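Jiltside: where the film stands at the end of August

Hi all, and thanks for being patient while I got this written.

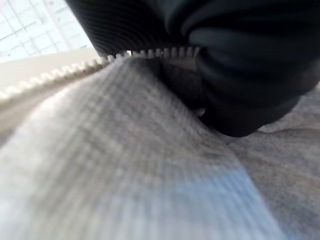 The short version is that we have a rough cut. It runs too long and the middle sags, but you can sit down and watch it from start to finish, and I couldn't have said that when I sent you the spring update.

Shooting in Rulby is finished except for two pickup scenes, both at the ferry landing. We lost the light on the first try and the wind on the second (our poor sound recordist got nothing usable), so I've pushed them to the fall. They're short scenes with no extras, and the money for them is still sitting in the production line where you left it.

Virgilio Saludo has been cutting since June and he's been wonderful - he found a whole thread between the sisters that I'd written, shot and completely forgotten! It does mean the wedding sequence now comes much later than it did in the script you approved. I know some of you loved it as an opening. Please watch the new version before you write to me about it.

Our lead had a stage run to get to, so we wrapped her eight days early. That squeezed the kitchen scenes pretty badly, and I dropped the argument about the car. I've looked for the hole it leaves and I can't find one, but I'd like a fresh pair of eyes on that stretch.

Music is the part I'm behind on. Tjoa sent two sketches for the main theme and I like the slower one a lot. The contract took longer than it should have, mostly my fault, and it's signed now. Recording can't start until picture is locked, so that's the date everything else hangs on.

Money: we've used the full shooting budget apart from the pickups, and I've moved nothing between lines. Post is where I'm nervous. The sound mix quote came back higher than the one in our application, and I'm talking to a second studio before I ask you for anything. The spreadsheet is attached to the email that came with this.

We also showed 40 minutes of the cut at the Tamari, to a mix of crew and people from town. They laughed in the right places until the hospital scene, where they laughed in a wrong one. Virgilio and I are recutting it this week.

Next up for me: the pickups, a shorter middle, and picture lock before the holidays. I'll send a viewing link as soon as the hospital scene is fixed, and I'd love your notes on the first half especially.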